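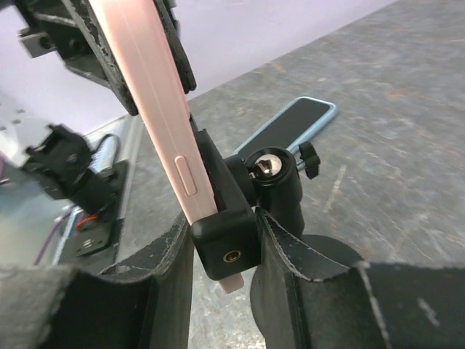 *6 min read*

**Sturkness Library Reopens Its Local History Service With Appointments and Remote Requests**

26 October 2020 — The Sturkness Public Library has resumed its local history service after a closure that began in the spring. Readers may once again consult original records in person by appointment, and those who cannot travel to the library may ask staff to search and copy material on their behalf. Both services are free to residents of Sturkness and the surrounding townships.

The reopening also brings the Antwi Collection into public use for the first time. The collection contains 2788 cataloged items, including deeds, letters, shop ledgers, school registers, hand-drawn plot maps, and the working papers of the former Hametti Mill. It was given to the library by the Antwi family, whose members kept the mill's accounts over several generations and held on to much of the paperwork after the mill closed.

"People have been asking for these records for a long time," said Corey Lockyer, head of local history at the library. "Many families in town had someone at the mill, and until now the only way to find a name was to know somebody who remembered it. The wage books list workers by name, by room, and often by street."

**What the collection holds**

The largest group of papers comes from the Hametti Mill office. It includes wage books, orders for raw wool, letters to and from buyers, repair bills, and a long run of day books in which the office clerk wrote down deliveries, visitors, and the weather. Several of the day books were stored in a damp cellar, and a number of pages are stained or stuck together. Staff have separated as many pages as could be opened safely. The rest have been left closed and are noted in the catalog as unavailable.

A second group relates to the school that stood on Mill Lane. Attendance registers survive for most years, together with letters from parents explaining absences. These letters are expected to be of interest to family historians, and also to readers studying farm work in the area, as a large share of the absences fell during planting and harvest. Registers containing details of people who may still be living remain closed, in line with the library's usual policy on personal records.

The third group is made up of maps and plans. The plot maps were drawn for the sale of mill housing and show property lines, wells, sheds, and footpaths. Some of the paths no longer exist. Others are still in daily use, including the one that runs behind the present fire station to the river. The maps are too large for the library's flatbed scanner, and readers who need copies of them should allow additional time.

Smaller items include a box of recipe cards, two hymn books, a set of printed notices from the mill's savings club, and an unsigned diary kept over a single winter. Staff have not been able to identify the writer of the diary. Anyone who recognizes the handwriting from family papers is invited to contact the desk.

**Visiting in person**

Appointments are offered in morning and afternoon sessions. Each session is limited to 2 readers, who will be seated at separate tables. Readers must request material at least 10 days before the visit so that it can be brought from storage and set aside. Items that have been used by one reader are rested before being given to the next, and for this reason it may not always be possible to supply a popular volume on the date requested.

Face coverings are required throughout the building. Readers should bring pencils, as pens may not be used with original records, and are asked to leave coats and bags in the lockers by the entrance. Laptops are welcome. The public computers and the microfilm reader are not in use at present, and the library will announce their return separately.

The library regrets that it cannot admit readers without an appointment, even when a table appears to be free. Staff are often using the same hours to prepare remote requests.

**Asking for a search from home**

Remote requests may be made by letter, by telephone, or through the form on the library's website. A request should give the name of the person, place, or business being researched, along with any dates already known. A spelling that has changed over time should be mentioned, as the mill clerks wrote many surnames as they heard them. "Lockyer" itself appears in the wage books in several forms.

Staff will carry out one search per request. If the search is successful, the reader will be sent copies of the relevant pages and a note of where they may be found in the catalog. If nothing is found, the reader will be told which volumes were checked. The library cannot prepare full family trees, give legal advice on property lines, or offer an opinion on the money value of documents.

Response times will depend on demand. A trial of the service over the summer drew 33 requests, most of them from former residents now living in other states. The most common subject was mill employment, followed by house histories. One reader was able to confirm the street on which her grandmother had boarded, a point the family had disagreed over for decades. 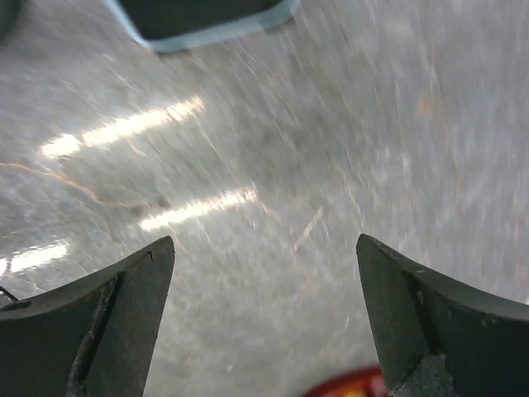
Storage for the Antwi Collection has been arranged on the lower level of the library, next to the local history room. The shelving was bought with a grant from the Siltirell Fund, which supports small archives across the region, and the same grant paid for acid-free boxes, map folders, and a dehumidifier. The local history room itself has had only light work. The walls were repainted and the window blinds replaced, while a gray floor remains the choice for the work areas on practical grounds: flakes of old leather and paper show up on it and can be swept up and checked before anything is thrown away. Readers who notice a loose scrap beneath a table are asked to leave it where it is and tell a member of staff.

Temperature and humidity in the storage area are recorded each day. The mill papers came to the library in mixed condition, and staff expect the more fragile bindings to need attention over the coming years. A short list of volumes in most urgent need of repair has been drawn up, beginning with the earliest wage book, which has lost its spine and part of its front cover. It may be consulted only as a copy.

**The mill and the town**

The Hametti Mill stood beside the river at the lower end of Sturkness and made blankets and coat cloth. At its busiest it was the town's largest employer, and much of the housing between Mill Lane and the rail line was built for its workers. The main building was taken down after the closure. The weir and part of a boundary wall are still standing, and the former counting house is now a private home.

Although the mill is well known locally, very little had been written about its daily business. Earlier accounts relied on newspaper reports and on a brief history printed by the owners, and neither source says much about the people who worked there. The day books offer a fuller record. They mention broken belts, late coal, a flood that stopped work in the lower rooms, and a long dispute with a neighboring farmer over a gate. There are also entries of a more personal kind, including gifts of money to workers who were ill and a note that the clerk's dog had been found.

"The clerk had plain handwriting and a habit of writing down more than he was asked to," said Lockyer. "That has made our work a good deal easier. It has also made it slower, as everyone who opens one of the day books tends to keep reading."

**Next steps**

The catalog of the Antwi Collection may be searched on the library's website, and a printed copy is kept at the front desk. Entries for the mill letters are brief at present and give only the sender and the year. Fuller entries will be added as the letters are read. The library plans to put copies of the plot maps online in January, beginning with those that cover Mill Lane and the river path.

The library is also seeking photographs of the mill and its workers. The Antwi Collection contains very few pictures, and none that show the inside of the weaving rooms. Owners need not give up their originals. Staff will copy photographs and return them, and will record the names of anyone who can be identified. Items should not be left in the book return. Please call the local history desk first to arrange a time for drop-off.

Residents with other mill papers, such as pay slips, savings club books, or letters, are invited to contact the desk as well. The library is not able to accept furniture, machinery, or cloth samples — the last of these because it has no suitable place to keep them — but staff can suggest museums in the region that may be interested.

Appointments and remote requests are handled by the local history desk at the Sturkness Public Library. Messages left outside opening hours will be answered in the order received.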